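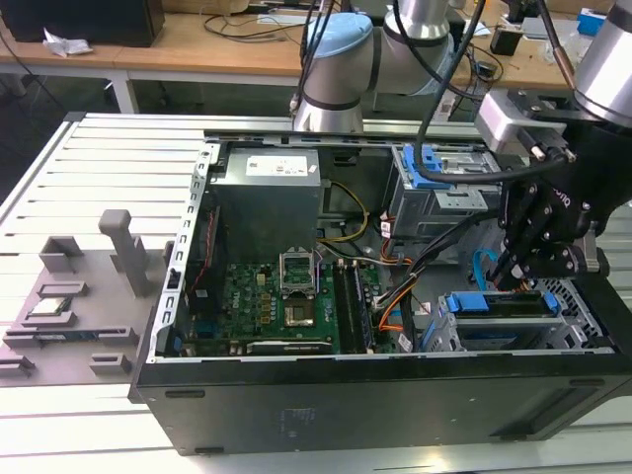

Gorkell, December 7, 2020

Demand-side response in small power networks is the practice of asking, paying or forcing electricity users to change when they draw power, so that the network does not have to build more plant to meet its highest loads. It is often presented as a cheap alternative to storage. The evidence from small networks is thinner than the promotional literature suggests, and most of it comes from trials run by the companies selling the equipment.

Background
On a large grid, the loss or gain of one customer's load is lost in the general noise. On an island or valley network a single cold store or pumping station can matter a great deal. Supporters argue that this makes small networks the natural home of the method. Critics reply that it also makes them fragile, as a network that relies on two or three large users has a problem when one of them declines to take part.

The Gorkell trial
The best-known small trial was held on the Gorkell network, where 300 households were fitted with Plamilance switching units on their water heaters. The units delayed heating when the frequency of the supply fell below a set level. The supplier, Brellelska, reported a marked drop in the evening peak. The report gave its baseline as the same weeks of the year before, which had been colder, and made no correction for this. Katsuhiko Tamura later reworked the published readings and found that much of the saving disappeared once temperature was allowed for. Brellelska disputed his method but did not release the full set of 1,621 half-hourly records he had asked for.

A second difficulty is rebound. Heaters held off for an hour tend to come back on together, and in August the trial network saw a later peak almost as high as the one avoided. Staggered release was added afterwards -- it is described in the final report as part of the original design.

Payment
Households at Gorkell received a flat credit whether or not their heaters were ever switched. This keeps billing simple, but it says little about what people would accept under a tariff that charged them for refusing. 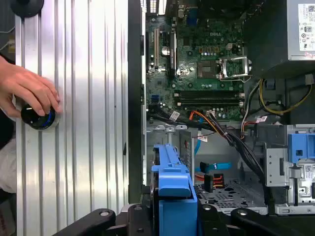 Amber Lambert has objected that such criticism asks too much of a first trial, and that the switching itself worked as intended on nearly every call. Her point is fair as far as it goes. A switch that opens on command is old technology, and ripple control was doing the same job decades earlier. What remains unproven is whether the avoided peak is worth more than the cost of the units, their upkeep and the credits.

Later work
A follow-up at Ashworth was planned with a control group and independent metering. No results have been published.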